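The man who buys apples nobody planted for money

Fidel Insaurralde met me at the gate of his cider house in Clekwood with a bucket in each hand, and he did not put them down to greet me. "Walk with me, the press is waiting," he said. So the first part of our conversation was made while walking, and my notes from it are not good.

He makes cider from old yard trees. People in the valley have one or 2 apple trees behind the house, planted by a grandfather, and in most years the fruit falls and the wasps eat it. Fidel pays for it by the crate. In August he drives from street to street and looks over the fences. "I knock and I ask, do you know what variety it is? They never know. I also do not know, many times. I bite it and I make a face, and then I say yes."

The face is important. A good cider apple is often bitter and dries the mouth, and he says a sweet table apple alone gives a drink with no bones. His main cider, Plultano, is mostly from bitter fruit, with a smaller part of sharp apples. This season he filled 3,000 bottles, and that is the limit of the building.

I asked how he learned. He was 18 when he began to work for a family called Văduva, who had a small orchard and a very old press. "Mrs. Văduva did not explain. She gave me a glass and looked at me. If I said it was nice, she took the glass away." He laughed, but he told me he was afraid of her for almost 4 years.

The juice ferments slowly, with the yeast that is already in the cellar. He does not heat the room. Some barrels stop in the cold and start again in spring, and he lets them do it. One barrel became vinegar and he sold it to a restaurant, Dekgate, where they put it on cabbage and asked for more.
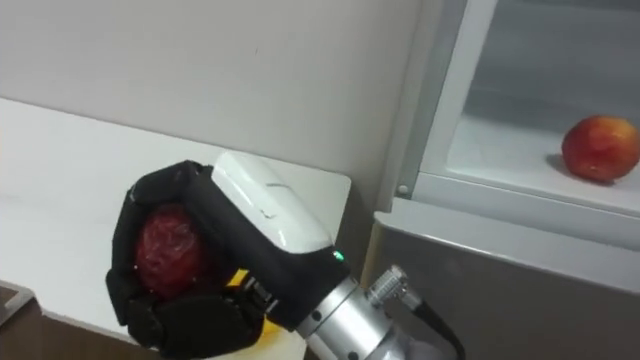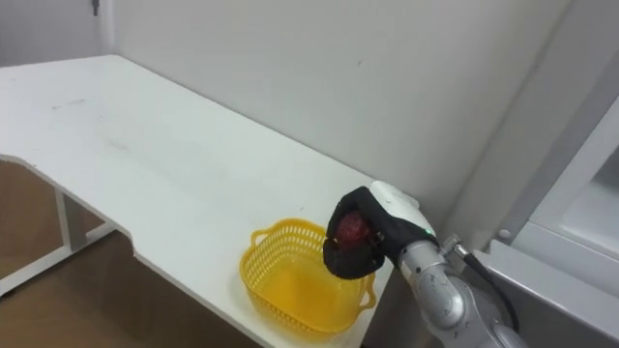 About prices he was careful. The shops want a cheaper bottle, and he has refused this until now. "If I go lower, I must pay less for the crate, and then the old people will cut the trees. They need a reason to keep a tree that makes a mess on the grass."

His daughter has started to graft cuttings from the best yards, so that the varieties stay when the houses are sold. The young trees stand in a row behind the cellar — thin as pencils, each with a street name on the label. He wanted to show me all of them, and it was already getting dark.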